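Replay buffer, part two

March 2022

I spent Tuesday on the timestamp problem in Seltura, our pose logger. The gripper stream and the tracker stream drift apart by 4 ms over 2,596 samples. Both views include the wooden stand, a convenient check on the tilt estimate. 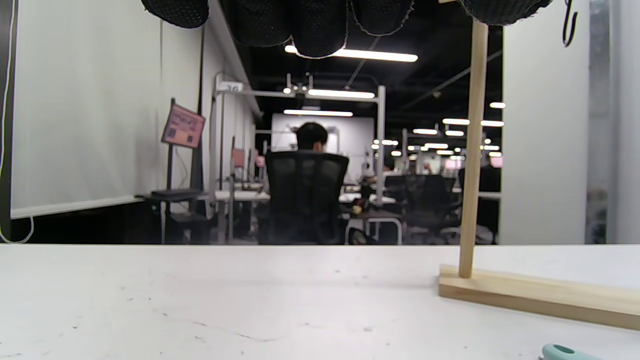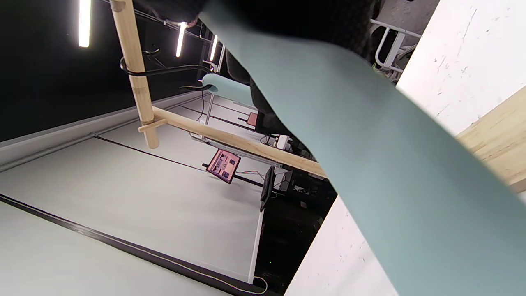 What changed

The resampler now interpolates orientation separately and drops any gap over 200 ms. Buffer length went up to 400. Replay matches the log on my machine. The planner still reads the old field names, so leave that branch alone for now.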